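Inicio > Actualidad > Clubes escolares > Robótica

El club de robótica de Gernmont enseña a dos brazos a manejar bolsas de golosinas

Gernmont, noviembre. Después de muchas tardes de pruebas, de cafés compartidos y de alguna que otra discusión cariñosa sobre quién se queda con el teclado, el alumnado del club de robótica del Instituto Drotbridge presenta con mucha ilusión su proyecto de este curso, Rerkham, en el que dos brazos robóticos trabajan sobre una misma mesa con bolsas y envoltorios de los que cualquiera lleva en la mochila.

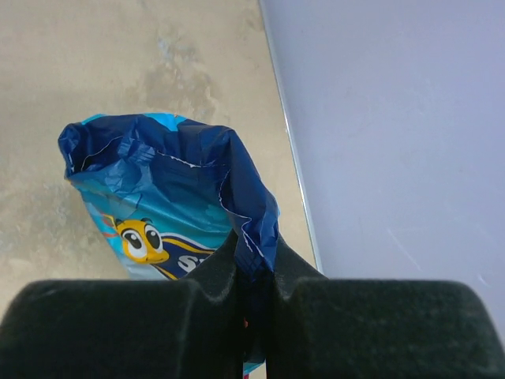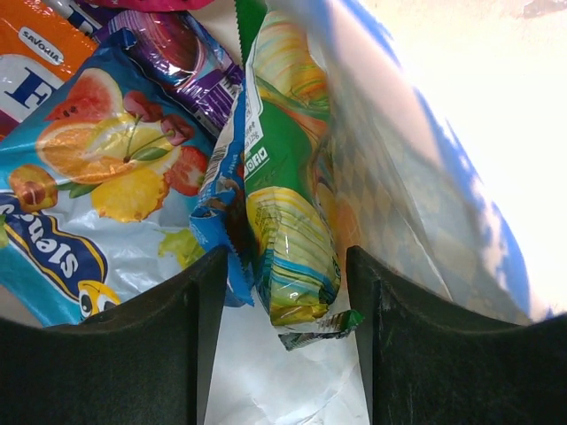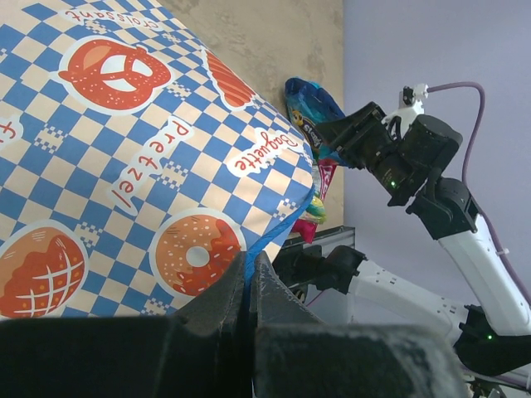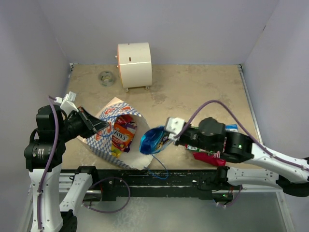
Reijo Savolainen comentó, al conocer el proyecto, que los envoltorios blandos le parecen un ejercicio mucho más agradecido que los cubos de plástico de toda la vida, porque una bolsa cambia de forma en cuanto se la aprieta y obliga a los chicos a pensar en la fuerza, en el ángulo y también en el compañero que maneja el otro brazo. Añadió que le gustaría ver al club en la muestra de primavera.

El equipo lleva registrados 345 intentos, que los propios estudiantes revisan y comentan en sus cuadernos, y quiere llegar a unos 2000 antes de que acabe el curso. Es una labor paciente, a ratos lenta (¡y a ratos ruidosa!), que ha unido a los grupos de mecánica y de programación, hasta ahora acostumbrados a trabajar cada uno por su lado.

El club abrirá sus puertas a las familias a las cinco de la tarde en el aula 123, con una demostración y un rato de charla con los participantes. Hay 100 plazas, la entrada es gratuita y las reservas pueden hacerse en la secretaría del instituto, donde también se atenderá a los medios que deseen hablar con el equipo.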